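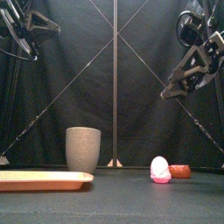

3.2 The table and the things on it

We spent a good deal longer choosing the objects for the snack table than we had planned to, and we think it is worth a few paragraphs, as readers who want to set up something similar will run into the same small decisions we did. The idea behind the whole set was an afternoon snack laid out for one person: something to carry it on, something to drink from, and a sweet thing or two. We wanted a setting that people would know right away, whether they grew up with Brisholm tea sets or had never owned a toy kitchen in their lives.

The setting shown in Figure 2 uses four pieces. The tray is shallow and has a rounded corner with a lip that sticks out past the side wall, pale on top and a deeper salmon-orange underneath. The cup is gray and speckled, wide at the top and narrower at the bottom, with no handle that we could see to trip anybody up when they were asked to describe it. Then come the two sweets - a pink-and-white toy that looks like a small cupcake, or a swirled scoop if you prefer, and a low reddish-brown ring that sits beside it much like a doughnut lying flat.

Figure 2. The snack setting: tray, cup, pink-and-white sweet and ring, on the dark tabletop.

The choice of a dark tabletop goes back to our pilot work in December, when we tried a patterned cloth and found that people talked about the cloth. It was a lovely cloth, and we were sorry to put it away! On a plain dark surface the pale rim of the tray and the bright white top of the little cake stand out nicely, and we kept that surface for all 69 settings in the Dellura collection.

3.3 What people call the pieces

Following the naming procedure in Jasińska, we asked 16 adults to look at each setting and tell us, in their own words, what was on the table. We gave them no list to choose from and no hints, and they could take as long as they liked. This gave us 405 usable descriptions across the collection. The cup caused no trouble at all. The tray was sometimes a dish and once a boat, and we let both stand.

The ring was by far the most interesting piece, and we have grown rather fond of it. Its name depends a great deal on where you are when you look. From the side it is squat and rounded and most people are happy with "doughnut." From higher up you can see into the top of it, where a glossy, pinkish rim runs around a darker red hollow, and now it might just as well be a small bell pepper. 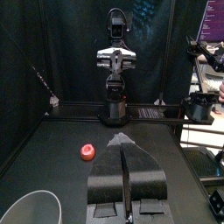
We had not expected one little object to move so easily from dessert to vegetable, and it led to some long and cheerful conversations over lunch. In the end we decided not to settle the matter on anyone's behalf. The ring is entered in our tables simply as "ring," and both of the food names are counted as correct wherever they come up.

Color words were just as slippery. The same ring was given as red, orange, brown and several mixtures of these, and we accepted any of them. For the cupcake we asked only that either pink or white be mentioned. A stricter scheme, such as the one in Hiller, would have thrown out many answers that seemed perfectly sensible to us, and we preferred to be generous here and careful later on. With these rules in place, two raters working separately agreed on 90 percent of the names, and the remaining cases were talked through one at a time until both were content. Most of those had to do with the ring.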